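About Sutter Lane Evening School

We teach adults to cook supper. Restaurants are someone else's department, and so is anything involving foam.

The school opened over the old Futex button works in Oltstead with one stove, 65 folding chairs and a landlord who believed we were a choir. We have kept 100 of the recipes from those years and quietly buried the rest, including a lentil loaf that still comes up at parties.

Classes run weeknights, except Friday, when even we order takeout. You will learn to hold a knife, salt the water and stop apologizing for your rice. There is no certificate. There is a second helping.
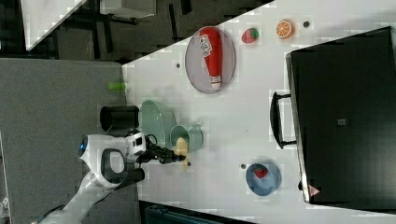
Thaddäus Haslinger writes that he signed up for the soup course, stayed for bread, and now owns more flour than furniture. He would also like the Trultov class moved to an hour when buses run. We are looking into the buses.

New terms start in November. Call after 4 p.m., and let it ring, as the phone is at the far end of the hall.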